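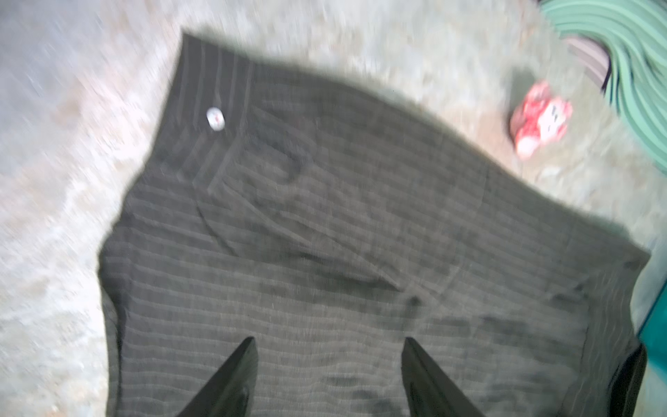 How should pinstriped trousers be washed?

Turn them inside out, close the button and the fly, and wash them on a cool gentle cycle with other dark clothes. Hang them up damp by the hems and let the weight of the waistband pull the legs straight.

Workwear > Trousers > Pinstripe

Varside Pinstripe Work Trousers

The Varside is a dark pinstriped trouser for people who are on their feet all day: waiters, front desk staff, drivers, ushers, anyone whose job asks for something neater than chinos. It is cut straight from the knee down and sits at the natural waist. We have sold it under the Ginetti name for a long time and the pattern has changed very little.

The current version uses the Bronau cloth, a polyester and viscose blend with a small amount of stretch. It replaced the older Kos cloth, which was heavier and took longer to dry. If you are matching trousers for a team that already wears Kos, order one pair first and compare them in daylight. The stripe spacing is the same, but Bronau is a little darker and has less shine.

Fit

Measure a pair of trousers that already fits you. Lay them flat on a table or a clean floor with the waistband closed, smooth the creases out from the middle, and measure straight across the top. Double that number and use it to find your size in the chart. For the inside leg, measure from the crotch seam to the hem along the inner seam.

If you fall between two sizes, take the larger. The waist can be taken in at the center back seam, and there is enough cloth left inside to let it out again later. Hems are finished, with extra turned up inside. Most customers can lengthen them by a small amount, but the old fold line may show for the first few washes – pressing with a damp cloth helps.

Pockets

Two front pockets and one back pocket. The front pockets are deep enough for an order pad or a large phone. The pocket bags are plain cotton and are sewn twice along the bottom edge. Replacement pocket bags are not sold separately, but any tailor can fit new ones.

Care

Machine wash cool. Do not bleach. Do not tumble dry on high heat. Iron on the wrong side, or use a pressing cloth on the right side. A hot iron directly on the cloth leaves a shiny mark that will not come out.

To press a front crease, hold the trousers by the hems and bring the inner and outer seams of each leg together. Lay them on the board and check that the stripes run straight down the leg before you put the iron down. If the stripes bend, the leg is twisted and the crease will be too.

The cloth can give off a little dye in the first two washes. Keep white shirts and table linen out of the load.

Storing

Fold along the front crease and hang over a bar. Trousers left in a pile for a few days will come out of it wrinkled, though the wrinkles usually drop if the trousers are hung in a steamy bathroom. For longer storage, wash them first and empty the pockets. Pens are the most common cause of stains we are asked about.

Team orders

We keep nearly 500 pairs in stock across the standard sizes. Orders of 40 pairs or more can be hemmed to individual lengths before they ship. Send one list with a size and an inside leg for each wearer. Hemmed trousers cannot be returned unless there is a fault in the cloth or the sewing.

Unhemmed pairs can be exchanged if they are unworn and the tags are still on. Please try them on with the shoes you wear for work – a low heel changes the length more than people expect.

Style number: 910
Cloth: Bronau
Replaces: style 199 in Kos cloth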